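Tape, Cardboard and a Blue Bin: The Grid Table at Steinbach
Gallery posted 30/05/2019

Welcome back to the gallery pages! If you have followed the Steinbach workshop for any length of time you know that I have a soft spot for tables. We have had the packing bench, the sewing table with the brass ruler let into the edge, and the monster of a cutting table from the Cernitz building. Now it is the turn of the grid table, and I have been looking forward to this one since February.

The recipe could hardly be simpler. Take a big flat board, cover it in brown cardboard, run blue tape across it one way and then the other, and you have a surface where every spot has an address. Once you have worked on a table like that, a plain one feels strangely quiet. Where does the bin go? Third square over, one back. Where did I leave it yesterday? Same place, the tape remembers.

I love the colors too. Brown cardboard is a wonderful background (warm, dull, no shine to fight with under the ceiling lights) and blue sits on top of it as clear as ink on a paper bag. We tried white tape on an earlier board and lost sight of it by the afternoon. Red looked like a warning. Blue just looks like a drawing of a table, on a table.
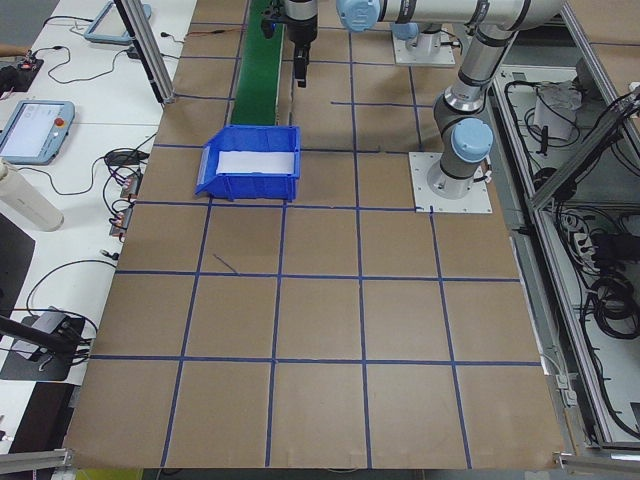 The board with its squares of blue tape, and the blue bin with the white sheet inside, at the end of the narrow green conveyor belt.

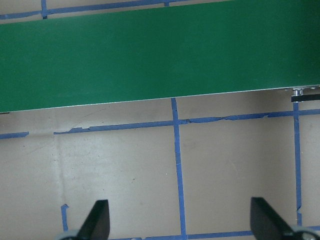

A few of you wrote in after the last gallery asking how to lay out a grid like this at home or in a club room, so let me get carried away for a bit.

Start with the cardboard. Ours comes from Truvov in big flat sheets, and I would pick the plainest brown they have, with no print on the side you plan to look at. Let it lie flat overnight with a few heavy books on the corners. Cardboard that has been rolled or folded keeps wanting to go back to that shape, and you will feel the ridge under your hand every single day. Glue it down or tape it around the outside, whichever you like better. I am a glue person. There are tape people at Steinbach and we get along fine.

Next comes measuring, the part I enjoy most. Mark the two long sides first with a soft pencil, small ticks only, and then the short sides. Stretch a string between opposite ticks and lay the tape along the string. Do all the long lines before any of the short ones. I used to go back and forth, one long and one short, and the whole grid would drift until the last row of squares had turned into something closer to diamonds. It still worked, but oh, it bothered me.

A table the size of a big dining table will eat up more tape than you think. Buy a 200-foot supply and be happy. The Simari rolls are my favorite of the ones we have tried: they tear across by hand and come up again without taking the top layer of brown paper along, at least in the first few weeks. After that every tape I know gets attached to its cardboard and wants a slow, low pull.

People worry about the squares being perfect. Please don't! Roughly square is square enough for nearly everything you will do on a table. The exception is when you want a box or tray to drop into its space with no slack. Then make the square fit the box and let the rest of the grid follow.

Tape wears, of course. Things slide over it, sleeves rub it, edges lift and get folded under. My own habit is to leave a ragged line alone as long as I can still read it from where I stand. When a stretch has to be replaced, cut it out cleanly between two crossings and put in a new piece that runs just under the crossing tape on each side. The patch is a slightly different blue for a while. I like that. On the oldest board in the building you can pick out the repairs by shade, going back years, like rings in a tree stump.

Now, bins. A sloped front with an open lip is the best bin shape there is and I will argue this with anyone. You can reach in at a low angle and see what is at the back, and small things come forward to meet your hand. On a grid table it gets even better: line the front lip up with a tape line and you can put the bin back in the same spot with your eyes half shut. Something pale on the floor of a dark bin is a nice trick as well. A sheet of paper will do it, or thin foam if you handle anything that rattles. Small dark parts show up so much better against it, and when it gets grubby you swap it.

We went through a whole phase of labeling the squares, by the way. Letters along one side, numbers along the other, 76 little stickers cut out on a rainy afternoon with great ceremony. They were lovely and within a month everybody was saying "the one by the corner" again. The stickers are in a drawer now if any school or club near Cernitz would like them. Write to us and they are yours, postage included.

What else? Keep one side of the table free of tape for the stuff that has no address. A plain white desk top pushed up against the board does this beautifully. Pens, bottles, the controls for whatever you are running, a sandwich, all of it lives over there and the grid stays clear for the work. Before we had a side desk, things would wander in from the edges and by evening half the squares were lost under odds and ends.

Cost is the nicest surprise. Leaving out the board, which we already had, our last grid came to 61 dollars with cardboard, tape, glue and a new string, and there was enough of everything left over for a second, smaller one. That one has gone to the hallway, where it holds the outgoing mail, and I am ridiculously pleased with it.

If you have a grid table of your own I would love to see it! Tape, paint, chalk, thread pinned at the ends, anything goes. Send it to the usual gallery address with a line or two on what you use it for. We had room for 100 reader tables on the old site and the new one takes a lot more, so please don't hold back. Smaller is welcome too. My favorite so far was laid out on a tea tray.

Coming up in the next gallery: drawer dividers, and the long shelf by the Steinbach stairs.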